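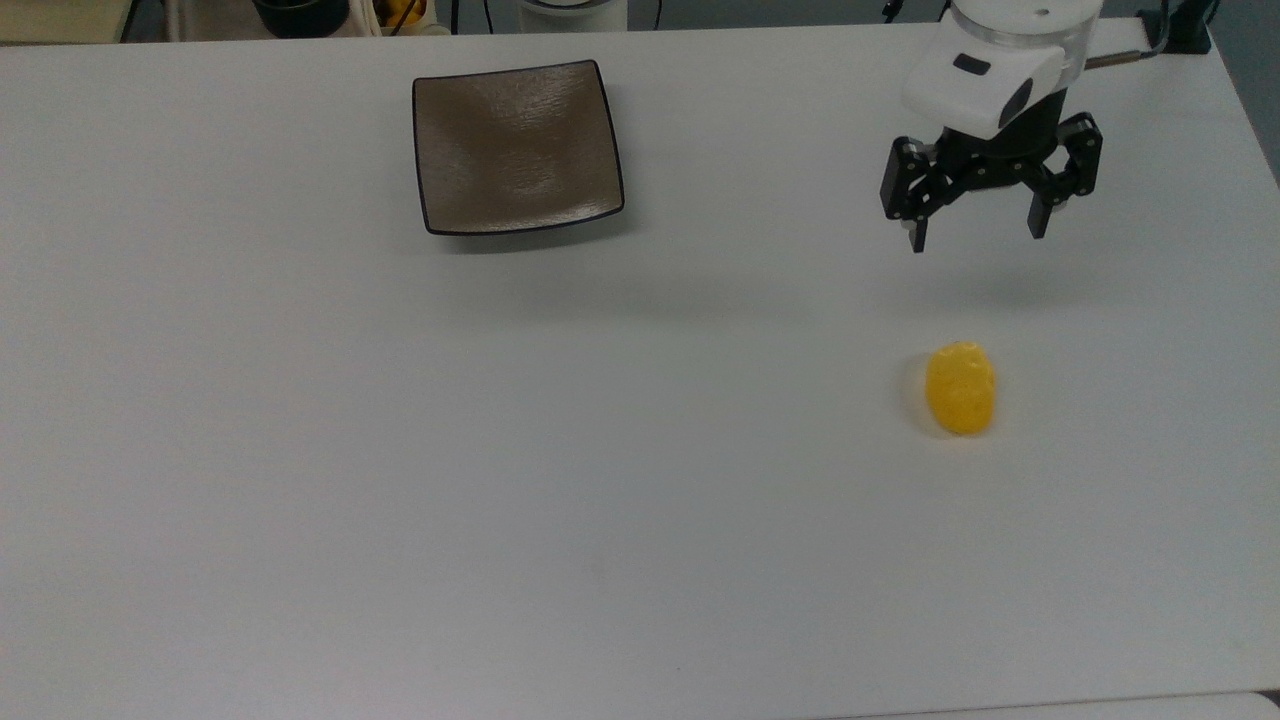
PRESS RELEASE
Prilham, 19 February 2020
For immediate use

Joncombe releases Orska 6, grasp planning software for small, soft and awkward items

Joncombe, the Prilham software firm, today releases Orska 6, a new version of its planning and perception package for table-top robot arms. Available now to all current licence holders. New customers from July.

Main change is the planner. Earlier versions worked out the grasp first and the arm path second, which meant a good grasp was often thrown away late on when the arm couldn't get to it. Orska 6 does both together. Less waiting, fewer odd detours over the table.

Perception has been reworked too. Soft, shiny or slightly see-through items have always been hard for depth cameras — the edges come back ragged or there's a hole where the middle should be. Orska 6 fills in the shape from the colour picture and gives each part of it a confidence score. If the score is low the arm holds above the item and takes a second look before the fingers go down.

The test task is a plain one. Small yellow item on a white table, square dark plate further back and to the left, two-fingered gripper starting open and above. Pick up, carry over, set down on the plate. White on white shadows, a plate with a turned-up rim that the fingers have to clear, and an item that doesn't lie the same way twice.

Joncombe ran the task 2594 times on the release build. 2571 ended with the item on the plate and no help from staff. The full log, including the misses, goes out with the download.

"Most of the misses were at the plate end, the item caught the rim and rolled back," said Solomiia Karpenko, head of planning at Joncombe. "We would like that number lower and we're working on it. But people asked us for the log so they are getting the log, all of it."

Also in this release:

Replay tool. Step through any run with the camera view, the planned path and the finger positions side by side. Runs can be trimmed and shared as one file.

Sarmiento, the firm's scripting add-on, is now included at no extra charge. Existing Sarmiento scripts should run as they are, bar those that call the old path checker, see upgrade notes.

Quicker set-up. Table height and camera position are now found in one pass, and the arm will refuse to start if the two dont agree.

Support for Orska 5 carries on until the end of the year. Customers are advised to back up there saved grasps before upgrading, as the file format has changed and can't be changed back.

Demonstrations at the Prilham office by appointment.

ENDS

Press contact: Solomiia Karpenko, Joncombe, Prilham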